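The kitchen that does not exist

In Dedlow, over a shop that repairs bicycles, there is a flat where nobody has ever cooked a dinner. It has walls, a floor, a ledge, some pictures to hang. All of it is kept on one computer under a desk, and in this flat a robot is learning to use its hands.

Kamran Yazdani built the first rooms in February. He had worked before with a real arm in Gostden, and he remembers mostly the waiting: for a spare part, for the cups to be put back in their places. Now he sits with a controller in his hand and moves an arm made only of numbers. Every attempt is saved, with the view from the wrist of the robot and each small movement of its fingers. They call one such attempt an episode. When I visited, the collection had 3,230 of them.

I asked to see what the robot sees, and I must say I was lost at once. We are used to looking at a room from the height of our own head. The wrist has no such habit. It turns, and the room turns with it.

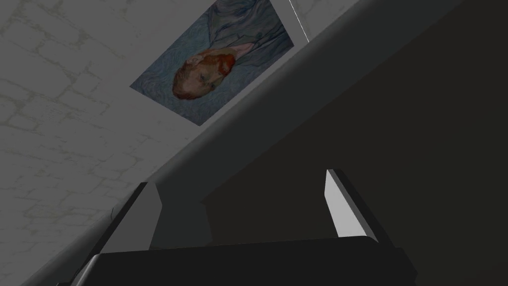 The view from the wrist in one of the simulated rooms, with a van Gogh self-portrait on the wall and the gripper open.

The painting surprised me, but Yazdani takes the decoration seriously. If every wall is plain and grey, he says, the system begins to believe that walls must be plain and grey, and then it is confused by the first real home it enters. So the team changes the surfaces from room to room. They have 200 textures for walls and floors, and a much smaller number of pictures, only 12, which Yazdani chose himself one evening.

"I wanted something with strong colour," he told me. "Also I have to look at it the whole day."

His colleague Keyvan Hassanpour has the less pleasant job. He watches the episodes again and decides which may stay. On a usual day he goes through nearly 200. A person with a controller hesitates, turns the wrong way, thinks about lunch, and the learning system will copy all of this faithfully if it is allowed. Hassanpour keeps some mistakes on purpose, when the operator corrects them well. About this the two men do not fully agree, and they have argued over it since spring.

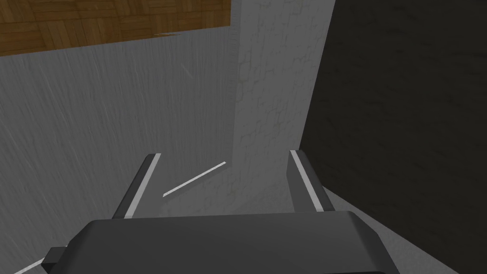

Reading time: 3 minutes

The empty moments are also a matter of discussion. In many views the fingers are open and hold nothing, with only walls behind them and perhaps a thin white edge somewhere in the gap. I thought these could be thrown away. Hassanpour shook his head. The system must learn also how to move when it has nothing in its hand – how to search, how to come nearer, when to stop.

He let me try the controller. I was asked to bring the gripper above a cup, and after a long struggle I brought it very close to the ceiling. My episode was deleted in front of me, politely.

The next rooms will be made after real ones. A family in Bevumholm has agreed that their kitchen may be measured, and Yazdani has already visited them twice with a tape and a notebook. He is worried about the drawers, which do not close properly. He would like to keep them like this in the simulation, and Hassanpour wants first to know how much time it will take.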